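Ternier Door Threshold Kit

$90 per kit, fits openings up to 40 inches wide

I've been fixing up old houses for most of my working life, and I've lost count of the drafty back doors I've been called out to. Most folks want to blame the door. Nine times out of ten it's the threshold – worn down, cracked, or put in crooked by whoever had the house before you!

So this is the kit I use on my own jobs, and I'm happy to sell it to you if you'd like to do the work yourself. You get the sill, the rubber seal, the screws (a few spares too, I always drop one) and a tube of Pletent sealant. You'll need a drill, a hand saw and a free afternoon.
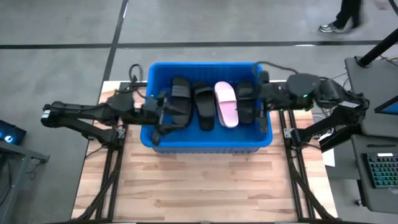

Measure the opening in two spots before you cut anything, front edge and back edge. Old frames are hardly ever square, and I'd sooner you spend a minute with the tape than call me for a second sill. Dry fit it, close the door on it, then run your sealant and screw it down. Leave it alone overnight if you can stand to use the front door for a day.

Kerstin Söderlund over in Tetthorpe put hers in last May and wrote to say the kitchen floor had stopped getting icy – made my week, that did.

Finish: plain oak or painted gray
Seal: replaceable, sold separately for $7
Item number: 1623

Got a wider opening or a double door? Send me the measurements and ask for Graham. I cut those to order and I'll give you a price before I start.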